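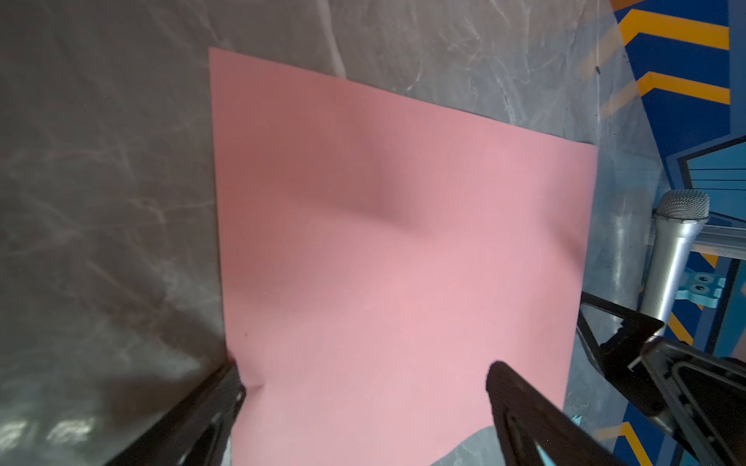 Slide 1. One sheet of paper

Start slow. Let them look at the pink sheet for a few seconds before I talk.

Opening line: I was asked to speak about getting your desk in order, and I don't believe most of what gets said on the subject.

Say where I'm coming from. I bought the Westeo tray system. I did the Codine course, all 15 lessons, and kept the workbook. My desk was fine for a month and then it was my desk again. Pause for the laugh if there is one, keep going if there isn't.

The claim I want to pick at: "touch every paper once." Codine repeats it in nearly every lesson. Ask the room who has managed it for a full week. Wait for hands. Paper is thin, it slides, it creases at the edge when you pinch it. Squaring up a few loose sheets takes more than one touch before you've even decided where they go.

Slide 2. Color coding

Gerlach's handout says pink for urgent, blue for waiting, and so on through a chart I could never remember. I tried it from April on. Question for the room: what happens on a day when everything is urgent? You get a pile of pink.

Don't be unfair here. Color does help you see from across the room which pile is which. I'll grant that much. What I doubt is that it tells you what to do next.

Click.

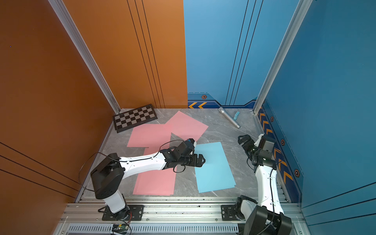

Pink sheets, one blue sheet, a chessboard and a microphone sharing a gray marble-patterned surface.

Point at the left side, where one pink sheet lies under the edge of the chessboard. Ask: is that sheet filed? By the Gerlach chart it's the right color, so yes. Would you find it at 8 in the morning with your coat on? I wouldn't bet on it.

Then the chessboard. Every method I've read is good on paper and quiet on the odd stuff. Where does a chessboard go? Where does a microphone go? The Stulell catalog has 244 items in it and I found no answer, though I did find 81 kinds of tray. (Check the count again before the talk, someone will ask.)

If time is short, skip the tray joke and go straight to the next slide.

Slide 3. The stack

Pink sheets in the center, slightly fanned, with the blue one beside them. Say it plainly: this is good enough for me. You can tell the two colors apart and you can pick either up. A Westeo person would want the corners lined up. Ask what the corners are for.

Expect pushback here. Somebody will say a neat stack is easier to carry. Fine, agree with that one. Then ask how often they carry it.

Costs, quickly: I spent 800 dollars on trays, labels and the course. Don't round it down, and don't apologize for it either.

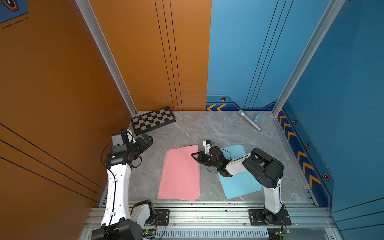

Slide 4. What I'd try first

Put like things together. Leave the chessboard where it is until somebody wants to play.

Give it two weeks before buying a single tray. I'm not promising this works. It has worked for me since the fall, and I said the same about Codine once.

Questions. If they ask which brand of tray, tell them I still have the Westeo ones and they can come and get them.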